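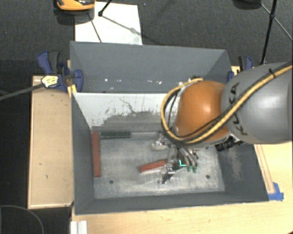

Report of the visit to the Varnura Shared Workshop, Drirport

Filed under: Visits and exchanges

In November a party from the Society's technical section visited the Varnura Shared Workshop at Drirport, at the invitation of its members. The purpose was to see the Nemix build, a bin-picking station which the members have been putting together in their own time, and to consider whether our own workshop could support a project of similar size.

The party arrived shortly after ten in the morning. Varnura occupies the ground floor of the former Murthy printing works, a short walk from the railway station. The main entrance is on the canal side, and visitors arriving by car should note that the yard gate is kept locked until noon. Membership stands at 56, and each member pays the same monthly subscription whether they use the machines or only the benches. The woodworking and metalworking areas are separated by a glazed partition. The robot is in the rear bay, on carpet, well away from the dust extraction.

The Nemix build

The aim of Nemix is easily stated. Blocks of differing length and colour are placed in a large grey bin, and a robot arm fitted with a multi-fingered gripper is to take hold of them and move them on request. The members chose blocks for the first stage of the work as they are cheap, difficult to damage and simple to measure. A long block lying hard against a wall remains the most troublesome case, as the fingers have very little room to pass between the block and the side of the bin.

The arm bears KUKA lettering and is by some distance the most substantial item in the bay. Almost everything else has been made or adapted on the premises. The bin stands on a light wooden tabletop and is held at its rear corners by ordinary bar clamps of the kind found in any joinery shop. We asked whether a permanent fixing had been considered. The members replied that it had, and that a bolted bracket was drawn up in the spring, but the position of the bin has been altered so often that the clamps have stayed. A wooden packing piece under one of them was regarded as quite sufficient.

Cabling was discussed at some length. The lines to the gripper run along the outside of the arm and loop around the joint, with a cable tie holding them to the link. The length of that loop was arrived at by trial -- too short and it pulls at the connector, too long and it catches on the bin wall. Our own members who have worked on the plotting table will recognise the difficulty. Varnura keeps a written log of every cable replaced, with the cause where it is known, and we were permitted to read it.

The bin itself shows its use. The floor is scuffed and streaked, and the sloping white panel inside it is heavily worn towards the bottom. Two linings have been tried for the floor, neither with lasting success, and a third is on order.

Demonstration and discussion

A demonstration was given at half past eleven and repeated after lunch. In the morning session the arm was run at reduced speed so that the approach of the fingers could be followed. Several picks were completed, and one was abandoned when a block turned under the fingertips. In the afternoon the members explained how a session is planned. A normal evening consists of 200 attempts, after which the results are entered by hand and the fingertips are inspected. A longer run of 300 was made once, and has not been repeated owing to complaints from the upholstery class next door.

Questions were put concerning safety, cost and supervision. No one may enter the marked area while the arm is powered, and a second member must be present at the stop button throughout. At present 11 members are authorised to operate the arm, each having completed an induction over two evenings. The accounts for the project are kept separately from those of the workshop, and the wood, clamps and fixings have formed a very small part of the expense. The greatest cost has been floor space -- the bay could otherwise be let as four benches.

Observations for our own workshop

The technical section considers that a full-size arm would not be practicable in our present rooms. The floor loading is unknown and the supply would need to be renewed. A smaller bench-mounted arm, with a bin built to suit, could be accommodated beside the lathe if the timber rack were moved. The section recommends that the Varnura induction notes be adopted as a starting point, and that a cable log be opened from the first day.

A return visit from Drirport has been proposed for the spring. Members wishing to assist with hospitality should enter their names on the sheet in the entrance hall.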